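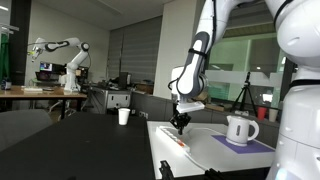
# Die Steckdosenleiste gehört nicht auf den Tisch

Wer einen Wasserkocher im Büro betreibt, legt die Steckdosenleiste meist dorthin, wo gerade Platz ist: quer über die Tischplatte, neben das Gerät. Ich halte das für einen Planungsfehler, und zwar für einen vermeidbaren.

Ein üblicher Kocher nimmt um die 2.000 Watt auf. Elektrisch verträgt eine intakte Leiste das. Das Problem ist die Lage. Die Kontaktöffnungen zeigen nach oben, der Ausguss befindet sich auf derselben Ebene, und das Kabel kreuzt die Fläche, auf der Becher abgestellt werden. Eine Matte unter dem Kocher fängt Tropfen auf, mehr nicht. Einen umgestoßenen Becher hält sie nicht zurück.

Das Gegenargument lautet, der rote Schalter müsse erreichbar bleiben. Das stimmt. Erreichbar ist er auch an der Tischkante oder an der Wand, senkrecht montiert. In unserer Teeküche in Brekengate hängt die Leiste seit Januar seitlich an einem Halter von Stelteck. Der Umbau dauerte 13 Minuten, gebohrt wurde nicht.

Priit Bite hat mir entgegengehalten, eine feste Montage mache den Tisch unflexibel. Für Ladegeräte lasse ich das gelten - sie wandern. Ein Kocher wandert nicht. Er steht am selben Platz, bis er ersetzt wird, und braucht genau eine Dose.

Mein Vorschlag bleibt deshalb: Kocher direkt an die Wanddose, Leiste von der Platte, Becher auf einen anderen Tisch. Wo die Wanddose fehlt, sollte man sie nachrüsten lassen.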